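The Butler in Reel Four

The Waduvcombe Film Society had been promised a lost picture, and a lost picture was what it got. The Retevell Inheritance, shot in 1948, ran 100 minutes and starred two people whose careers it ended.

Dorota Lis had come for the butler. She had seen him once on late television when she was nine, carrying a tray past a quarrel, and had spent thirty years trying to learn his name. The credits didn't list him. Neither did the studio's payroll, which ran to 795 pages and smelled of soup.

"He's in reel four," said Sipho Ndlovu, who was running the projector and had opinions about the heroine. "Don't blink. Better yet, don't breathe."

Reels one through three concerned a will. There was a storm, a cousin from Chicago, and a great deal of standing near a fireplace. The man beside Dorota slept through the murder and woke for the apology.

Then reel four, and the quarrel, and the tray.

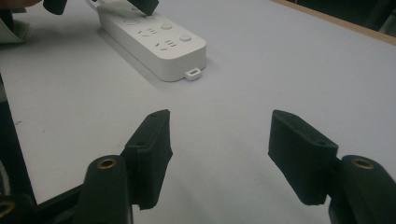
He crossed the room in four seconds, left to right, and at the door he looked straight into the camera. It was the look of a man who had read the whole script and would be driving home early.

"That's it?" said Sipho, when the lights were up.

"He's shorter than I remembered," said Dorota.

She thought about it while he boxed the reels.

"Could you run it again?" she said. "Skip the will."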